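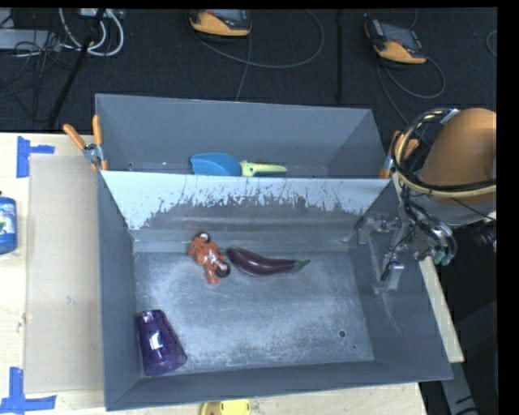
4.2 Changes in the picking task

Before the arm was installed at Fesside, mixed returns were sorted by hand at a long bench, two people to a side. Each sorter took an item from the incoming bin, checked it, and put it where it belonged. The eleven sorters we interviewed described this as dull work but easy to do while talking. Several had worked across from the same person for years.

The arm took over the reaching and lifting. The sorters on the automated line now have three duties: loading the bins, clearing items the gripper fails to hold, and deciding what to do with anything the software does not recognize. The company calls this role "cell attendant." Most of the people doing it still call themselves sorters.

The items vary a great deal in shape and surface. In Figure 3, the front bin holds a small orange-red toy figure, a purple eggplant and a translucent tumbler lying on its side, with a blue-headed scoop in the bin behind. Attendants learned early which kinds of items would cause trouble. Clear plastic was named most often, followed by anything lying close to a wall. Robel Mersha, who moved to the cell in April, told us he spreads items out by hand when he loads, although the written procedure tells him to tip them in and step back. Four other attendants said they do the same. None of them had reported it, and the extra time does not appear in the cell's records.

The records do count stops. During the study period the system logged 2,693 stops that needed a person. Rhiannon Sayce, the shift lead, said the number was lower than she had expected, but that it did not show how the stops were spread out. A quiet half hour could be followed by several stops in a few minutes. Attendants found this harder than steady sorting — they could not settle into a pace, and they did not feel free to leave the cell during the quiet stretches.

Physical strain was reported differently by different people. Tudur James, who had a shoulder injury from bench work, was clear that the change had helped him and did not want to go back. Others mentioned sore necks from leaning over the bins to see what had gone wrong. Bin wear also came up. Two attendants asked for new bins, saying that the scuffed floors made small items harder to see.

Pay did not change with the new title. This was the most common complaint in the interviews and we return to it in Section 5.1. Attendants argued that judging a failed pick takes more skill than sorting did. Management's view was that the job had become lighter. Both sides referred to the same stop log in support.

Contact: Dexter Enriquez, Mellis Work Study Group | © 2018 the authors | Back to top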